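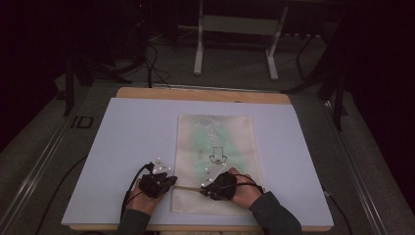
Hands at work on a leaf-patterned cloth.

New from Bickerstaff: The Ferry Tables by Mojtaba Farahani

Our winter novel is out on 22nd November and copies are already in the warehouse. Readers who bought Farahani's stories, A Key for the Neighbour, will know his way of writing. The new book is longer and slower, and takes place almost entirely in one house.

The house stands on the edge of Prilier, a small port which you won't find on a map. It has a ferry twice a day, a closed cinema and one good baker. Henry Vane has lived there all his life and worked for the ferry company until he retired. When the novel begins his wife has been dead for a year and his elder daughter, Ruth, has just come home with two suitcases and no explanation. She says she will stay until the end of the month. She is still there at Easter.

Nothing much is said between them. Henry gets up at five because he always has. Ruth gets up at ten and washes his cup. They are polite. The reader knows early on that they fell out years before over Ruth's younger brother, Peter, who left Prilier at nineteen after an accident on the slipway, and that each of them thinks the other sent him away. It is a long time before either of them says his name aloud, and when it comes it is in the middle of an argument about the boiler.

The title refers to the old timetables Henry kept when he worked on the boats. He wrote notes on the backs: the weather, who was aboard, what was said to him over the rail. Ruth finds them in the airing cupboard and starts to read one each night. Some of the best pages in the book are these notes, given just as Henry wrote them. He was a more talkative man on paper than he has ever been across a table, and he was funny, which his daughter had not known. He was also on duty on the morning Peter left.

There are 56 chapters, most of them short. Farahani tells the story from both sides, first Henry and then Ruth, and he doesn't always take turns fairly. There is a run of four chapters in the second half where we hear only from Henry while Ruth is away, and the house seems to get bigger and colder as it goes on. Then she comes back with the shopping and the two of them talk about fish.

Jaxon Lapointe, who edited the book, had the first draft on his desk for most of a summer. He remembers it as a very different thing. "There was a lot more about the accident," he told us. "You had the inquiry, the letters to the paper, a chapter with the coroner. Mojtaba had done all the work and it was good work. But I kept skipping ahead to find out what was going on in the kitchen. I rang him and said so, and he went quiet, and a month later he sent me the book again with all of that taken out."

What remains of the accident is a page and a half. We have had some discussion in the office over whether it is enough. Two of us wanted to be told more, and one of us still does. The early readers have mostly sided with the author.

Farahani himself came to the story by way of a different one. He had planned a novel about a ferry strike and had got a fair way into it when he noticed that the man he had put in the ticket office was taking over. "He had one line to say and he would not say it properly," he says. "I gave him a daughter so that he would have somebody to refuse to talk to. After that I never went back to the strike. There is a little of it left, in the notes, if you look for it. The captain's moustache is from the strike book."

He wrote most of it early in the day at his sister's flat, by hand, and typed it up at weekends. He says this is a bad method and he doesn't recommend it. He lost one notebook on a train and had to write three chapters again from memory. He thinks they are better for it, although he would still like the notebook back.

We asked whether Peter was based on anyone. He said no, and then that everyone in his family had rung him up to ask the same question, and that he had given each of them a different answer.

What early readers have said

We sent proofs out in September to members of the Branari reading circle, who have been kind enough to look at our fiction before it goes on sale for several years now. They are not soft on us. Opinions on the first fifty pages were mixed, and a few people found Henry hard to like. One reader put the book down for a week and only took it up again because it was raining. She then finished it in two evenings and wrote us a long letter, mainly about Ruth, and how angry she had been on Ruth's behalf, and how she had changed her mind on the ferry at the end.

Another reader, a retired ship's cook, sent a page of corrections on ropes. Most of them came in time to be used.

Several people mentioned the mother. She is dead before the book opens and there are no scenes from the past with her in them, but she is in every room. Her handwriting is on the freezer labels. Neither Henry nor Ruth will eat anything from the bottom drawer, and neither of them will throw it out. It is a small thing and the author doesn't press it, but it is what people seem to remember when they talk about the book afterwards.

There was some feeling that the last chapter ends too soon. We won't say what happens in it. We asked Farahani if he had ever thought of adding to it and he said that he had, and had written another ten pages, and that they were awful.

A note on reading order

The Ferry Tables can be read on its own. Anyone who knows A Key for the Neighbour may spot the baker, who has a story to herself in that book, and the dentist with the loud car. The story called "Low Water" takes place in the same street some years earlier. There is nothing in it that would spoil the novel.

For those who have not read the stories, we have reprinted them in the same format, so the two will sit together on a shelf. The text is as it was, apart from one wrong date that three separate readers wrote in about.

The edition

The book is a paperback with flaps. The first printing is 3002 copies, the odd two being the printer's doing and not ours. The type is a little larger than in our last few novels, following complaints, and the paper is a shade heavier - it makes a slightly thicker book but it opens flat more easily.

A hardback will follow only if there is call for it. We are taking names. So far we have over 76, and we would want a good many more before going ahead.

The audio edition is being made by Drevix, with two readers, one for Henry and one for Ruth. The timetable notes are read by Henry's reader even where they fall in Ruth's chapters. There was a good deal of back and forth on this point. We think it was the right decision, and having heard the first hour we are looking forward to the rest. It should be ready in the new year. Anyone who has asked us to let them know will get a message when it is.

For reading groups

We have put together a sheet of questions for groups, which can be had free with any order of five or more copies. Please ask for it when you order, as it is not packed automatically. It gives away the ending on the second side, so groups reading the book in two halves may want to hand out the first side only.

Farahani is happy to answer questions from groups in writing. Send them to the office and we will pass them on in a batch. He is slow but he does reply. He would prefer not to be asked what happens to Peter after the last page.

Ordering

Subscribers will be sent their copies on publication and need do nothing. If you have moved since the last book, please tell us your new address before then. Last time a number of parcels came back to us and it took a while to match them up.

Everyone else can order through a bookshop or from us directly. Signed copies are available while they last. Farahani has signed as many as he could in one afternoon, and the later ones are less tidy than the first.

Orders for A Key for the Neighbour placed together with the new book will go out in one parcel with a single postage charge. Please put both titles on the same form.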